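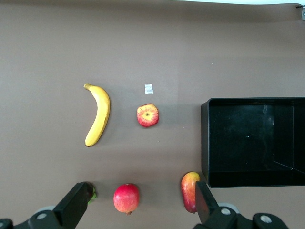

과일 정리 페이지 드디어 올림. 미루고 미루다 2019년 2월 26일에 겨우 올립니다. 민 공유주방에서 과일 담당 맡은 뒤로 같은 질문을 계속 받아서, 말로 하는 것보다 한 페이지에 모아두는 게 빠르겠다 싶었음. 뭘 먼저 꺼내고, 뭘 같이 두면 안 되고, 통은 언제 닦는지 그런 얘기. 저는 통에 바로 쏟지 않고 일단 상에 다 펼쳐놓고 시작해요. 바나나는 왼쪽, 붉은 줄무늬 도는 사과는 그 옆, 까만 통은 오른쪽. 이렇게 띄워놔야 무른 데가 눈에 들어옴. 급하게 쓰는 글이라 맞춤법은 좀 봐주세요. 나중에 고칠게요 (아마도).

글 / 정리: 천승우
장소: 민 공유주방 2층, 창가 쪽 긴 상

바나나
노란색 고르게 올라왔을 때가 제일 다루기 쉬움. 꼭지는 잡아당기지 말고 칼집 살짝 넣어서 분리. 껍질에 갈색 점 퍼지기 시작하면 그날 아침 접시로 바로 갑니다. 냉장고 넣지 말라는 말 많은데 껍질만 까매지지 속은 꽤 버텨요. 단, 덜 익은 건 넣지 마세요. 그 상태로 멈춰버림. 예전에 한 송이 통째로 그렇게 날렸고 아직도 아까움.

바나나 끝
꽃 붙어있던 쪽 까만 꼭지. 먹어도 탈은 안 나는데 씹으면 떫어서 저는 떼요. 애들 간식으로 나갈 때는 무조건 뗌. 손톱으로 톡 하면 됨.

사과
빨강 노랑 섞인 게 새빨간 것보다 달 때도 많아요. 색만 보고 고르지 말고 들어봐서 묵직한지 볼 것. 꼭지 들어간 데에 먼지 잘 끼니까 거기만 작은 솔로 한번 더. 흐르는 물에 30초 정도면 됬고, 담가두는 건 안 함. 닦은 다음엔 꼭지 쪽을 아래로 엎어서 물 빼기.

사과랑 바나나 사이
붙여두지 마세요 제발. 사과에서 나오는 가스 때문에 바나나가 하루이틀 사이에 확 가버림. 거꾸로 빨리 익히고 싶으면 종이봉투에 같이 넣고 입구 접어두기. 급할 때만. 지난번에 빵 굽는 팀이 바나나 급하다고 해서 이 방법 썼는데 다음날 아침에 딱 맞았어요.

까만 통
위스토섹스 창고 정리할 때 얻어온 거. 안쪽이 어두워서 물기나 과즙 흘러도 잘 안 보인다는 게 단점. 그래서 눈으로 안 보고 키친타월로 한 바퀴 훑습니다. 타월에 뭐 묻으면 다시 닦기. 모서리가 둥글어서 행주가 구석까지 들어가는 건 맘에 듬. 뚜껑은 안 써요. 김 서림.

통에 담는 순서
단단한 거 밑, 무른 거 위. 사과 먼저 눕히고 바나나는 맨 마지막에 등이 위로 오게. 꽉 채우지 말 것, 손 하나 들어갈 틈은 남겨주세요. 위에서 누르면서 담는 분 계시던데... 밑에 멍들어요 진짜로.

종이 라벨
흰 종이 조각에 들어온 날이랑 담당 이름만. 길게 쓰면 안 읽음. 테이프로 과일에 붙이지 말고 옆에 놓거나 통 겉면에 붙이기. 스티커 자국 남은 껍질은 문질러도 끈적해서 결국 깎아야 됨. 연필로 쓰면 나중에 흐려져서 못 읽습니다. 유성펜은 서랍 두번째 칸.

상 닦기
시작 전에 한번, 끝나고 한번. 회갈색 상판이라 얼룩이 티가 잘 안 나는데 손바닥으로 쓸어보면 끈적한 데가 꼭 있음. 따뜻한 물에 꼭 짠 행주. 세제 쓰면 물행주로 다시. 마른 행주까지 가야 끝난 겁니다.

무른 과일 골라내기
엄지로 꾹 누르지 말고 손바닥에 올려서 살짝 굴려보기. 한쪽만 무르면 그 부분 도려내고 당일 주스. 냄새가 시큼하면 미련 갖지 말고 버림. 아까워서 통에 도로 넣으면 옆에 있는 것까지 같이 가요.

자른 과일
레몬물 아주 연하게. 설탕물도 써봤는데 상에 떨어지면 귀찮아서 관둠. 자르고 나면 원래 통에는 안 넣고 작은 밀폐용기로. 남은 건 그날 다 먹는게 원칙이고 집에 싸가도 됩니다. 용기만 돌려주세요, 용기만.

장보기
어컴 시장 안쪽 가게에서 주로 사요. 박스로 사면 싸긴 한데 우리 인원엔 너무 많음. 지난번엔 낱개로 골라서 딱 맞게 먹었어요. 5월 넘어가면 실온에 두는 시간을 확 줄여야 해서 장도 조금씩 자주 볼 예정. 그때 가서 이 페이지에 여름 버전 추가할게요.

보관 위치
햇빛 드는 창턱 금지. 가스레인지 옆도 금지. 싱크대 반대편 선반이 제일 서늘합니다. 통 밑에 행주 한장 깔아두면 안 미끄러지고 좋음. 선반 맨 윗칸은 스카멘트 모임 짐이니까 건드리지 말아주세요.

질문은 민 게시판 108번 글에 댓글로. 전화는 잘 못 받아요. 다음 장보기 당번 표도 거기 올려놨으니 이름 없는 분은 적고 가세요. 봄나물 정리 페이지는 아직 쓰는 중.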